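Handheld Gripper Comparison: Progress Report to Finlow, Second Period
By Orsolya Kocsis and Nicanor Barrera
April
2 comments | 4 shares

Work in this period covered the fabric portion of the comparison. Two fingertip pad types were tested on the handheld grippers, one firm and one soft, with the same linkage and camera mount used for both. Each pad type was assigned 200 recorded grasps on folded garments. The firm pad set is complete. The soft pad set is still in progress at the Esdale site under Imre Oláh.

Slippage on thin cotton remains the main failure with the firm pads. Heavy fabrics gave fewer slips but more partial grasps, in which only the top layer was lifted. Gizella Fekete has revised the labeling rules so that partial grasps are scored separately — the earlier rules counted them as successes. Relabeling will delay the summary table.

The camera comparison has started. Lens 3 was kept for its wider view, although corner darkening must be masked before training. Controller timing tests have not begun; the replacement boards from Brerkton are still on order.

Next period: finish the soft pad set, repeat the thin cotton trials, and deliver the first timing results. No change to the budget is requested.

Denim is the hardest case for the labeling rules, as a thick folded bundle offers several edges that can be taken for the outer one. On the dark gray jeans, the pocket opening gapes slightly and two long seams run down the middle between the pads, so annotators are now told to mark seams and pocket edges before they mark a grasp point. Abdelghani Naciri will check the first batch of denim labels against the new rules.
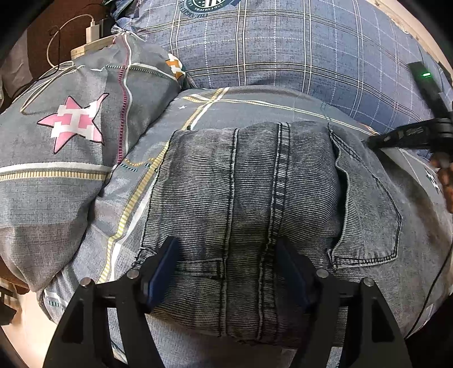
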